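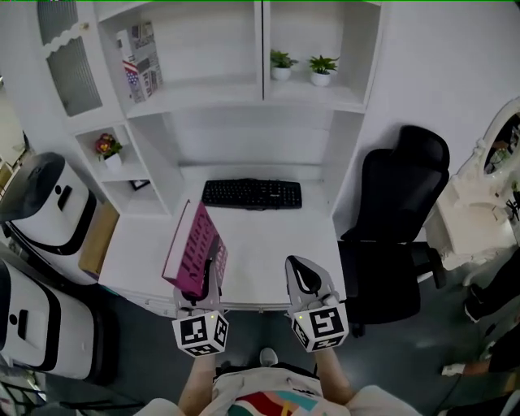

So the site is moved. Mostly. Took me three evenings and most of a night and I'm writing this at 1 in the morning with cold tea so forgive the state of it.

Quick background for anyone who came in recently. The old host (Lumero) put the price up again in November. Second time since I signed up. First year was cheap, they get you in the door, then the renewal email lands and it's a different number altogether. I let it go last time. Didn't want the hassle. This time I opened the invoice and there was a line for "legacy mailbox support" and another for a backup thing I never switched on, and that was that.

Asked around. Verena Thaler moved her pottery shop site over to Satomano last spring and had no complaints, apart from the control panel which she called "a drawer full of spoons." Fair. I've now used it. Everything is in there, nothing is where you'd look. DNS is under Account. Why is DNS under Account.

Anyway. The move.

Evening one. Downloaded everything. The blog has 1212 posts, which I did not expect, a lot of them from the early years are two lines and a link that goes nowhere now. Export file came out fine on the second try. First try timed out and gave me a file that looked ok until I opened it and it stopped in the middle of a post about a bus timetable. Check your exports, people. Open the thing and scroll to the bottom.

Images were worse. The old setup kept every upload in five or six sizes, so the folder was huge. I only wanted the originals. Spent ages writing a little script to pick those out and then found there's a checkbox for it. Well. Script works though, if anyone wants it.

Evening two. Import. Went in OK but all the curly quotes turned to garbage, you know the kind, a little a with a hat on and then some rubbish after it. Character encoding. It's always character encoding. Cyrill Oberholzer talked me through it over the phone, he does this for a living and was very patient considering it was his dinner time. Short version - the old database said it was one thing and was storing another. You dump it as the wrong one on purpose, then load it as the right one. Feels like a card trick. Quotes came back. Most of them. If you see a post with a hat on it let me know.

Then the theme. I'd been on the same theme forever and it doesn't run on the newer version, so I picked a plain one called Torneck and stripped it down. No sidebar. No tag cloud, sorry to the one person who used the tag cloud. Text is bigger. I like it bigger. Dark mode is there if your machine asks for it, though the links come out a sort of muddy purple and I haven't fixed that yet.

Evening three was the domain and this is where it went a bit wrong. Changed the nameservers at teatime, thinking it would take a few hours. Site came up quick on my phone, not at all on the laptop. Same house, same wifi. Cleared everything, restarted everything, got cross. Went for a walk. Came back and it was fine.

Email was NOT fine. I forgot the mail records completely. So anything sent to the contact address that evening probably bounced or went into a hole. If you wrote and I didn't answer, thats why, please send it again. Mail works now, I sent myself 12 test messages and got them all, plus one from a man selling roof cleaning, so we're definitely open to the public.

Things still broken, that I know of:

Search. Finds old stuff, doesn't find anything from this year.
The archive page for 2 or 3 of the older months comes up blank.
Comments are there but the replies have lost their indents so it all reads like one long argument.
The RSS feed has a new address. The old one should forward to it. Should.

26 redirects done by hand so far, mostly posts that other people have linked to. There's more to do. If you hit a dead page just tell me which one, don't need a screenshot or anything, the address is enough.

Cost, because somebody will ask. It's less than half what I was paying, and the renewal price is printed on the same page as the sign up price, which sold me more than the number did. No idea if it stays that way. I've put a reminder in the calendar to check before next renewal, and I've kept the domain at a separate company this time so I can walk away without asking anyones permission. Should have done that from the start.

I did look at doing it all static, plain files, no database at all. Vasylenko was the tool that kept coming up and the demo was lovely and very fast. But no comments without bolting something on, and I like the comments. Maybe next time. There won't be a next time, I'm never doing this again.

Old account gets closed at the end of the month. Two backups, one on the drive in the desk and one at my sister's place. Going to bed. Search tomorrow, or whenever.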